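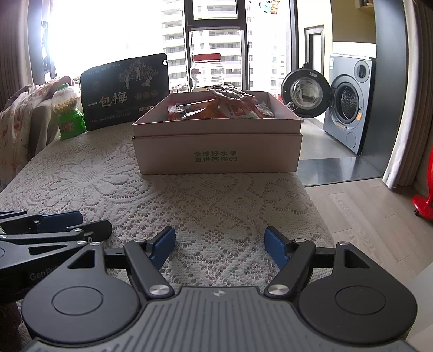

Progress report to the Annan Fund
Hircombe Robotics Club, spring term
Mar 26, 2024

Dear Ms. Quartey,

Thank you again for the grant, and for being so patient with my November letter, which I know was mostly a shopping list! I'm happy to say we have a good deal more to tell you this time.

The club now has 24 students, up from eight when we first wrote to you, and they have settled into the pick-and-place project better than I dared hope. The idea is still the one in our application: students work with hand-held grippers at an ordinary table, and what they learn there goes into the program for our entry in the Jadberg student competition. We chose snack packets as the main objects to handle, partly for the price and partly for the wrappers, which are slippery and crinkly and a real test of patience (mine included).

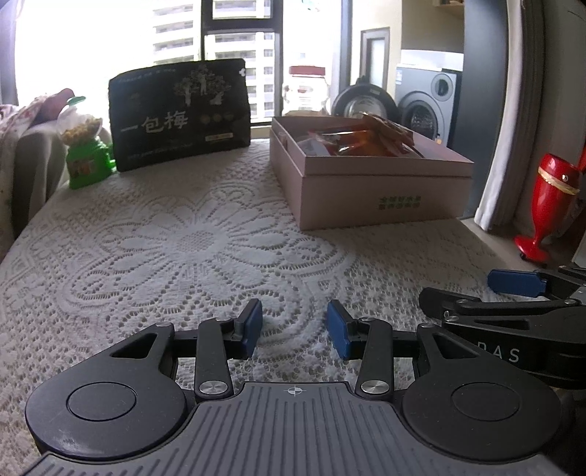
Two grippers at the practice table, with the snack box on the right.

We have saved over 40 practice runs so far. The older students label them on Mondays, and the younger ones have become very strict about rejecting a run when the fingers close too early. Stiff packages are going well. Soft packets are behind schedule, I'm afraid, and we would like to move that milestone to the end of the term.

On the money side, we have spent $1,901, nearly all of it on spare finger pads, storage and bus fares. The Pimeck workshop visit came in under budget, and with your permission I would put what's left toward a second laptop, as the students are still taking turns on one.

Receipts are in the envelope. Do come by any practice afternoon, the students would love to show you what they're doing.

With warm thanks,
Abena Antwi
Club leader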